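Fruit in the Basket: Storing Produce on the Counter
Speaker notes, Closerham Library kitchen series, evening session

Start on time. Handouts are on the chairs.

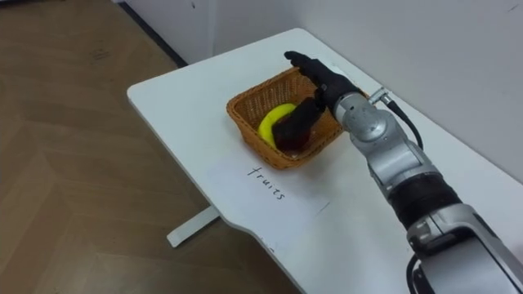 Most of us grew up with fruit kept out where people could reach it, and most of us have thrown out a brown banana on a Thursday-before-shopping kind of night. Tonight covers what to leave out, what to put away, and what to keep apart.

The container
Wicker is fine. Air gets through the weave, and the fruit on the bottom doesn't sit in its own moisture the way it can in a deep glass bowl. The drawback is cleaning. Shake out the crumbs, wipe with a damp cloth, let it dry all the way before refilling. If the weave is rough, put a folded dish towel in the bottom. Pears and peaches bruise on rough cane.

Ask the room: who washes fruit before it goes in the basket? Then say: wash it when you eat it. Water left on the skin speeds up mold.

Bananas
They give off ethylene gas as they ripen, and so do apples, pears and plums. Fruit that shares a basket ripens faster. Good if you have a hard avocado, bad if you shop once a week. A banana that is still a little green at the edges can stay out. Once it is where you want it, move it to the refrigerator. The peel will darken. The inside keeps for a few more days.

Pause for questions. Someone usually asks about wrapping the stems. It may help a little. Separate baskets help more.

Where to put it
Away from the stove, out of direct sun, off the top of the refrigerator, where it is warm. A side table against an inside wall works well. Leave space for air behind the basket.

How much
One layer, two at the most. Heavy fruit underneath. At home I buy for 4 days and go back, and I waste less than I did with one big trip.

Check the basket every morning. Take out anything soft or leaking and look at whatever was touching it. Soft fruit goes in the freezer bag for baking. Peel bananas first.

Fruit flies: vinegar in a small jar, one drop of dish soap. Pass the jar around, lid on.

Last 7 minutes for questions. Stack the chairs by the door.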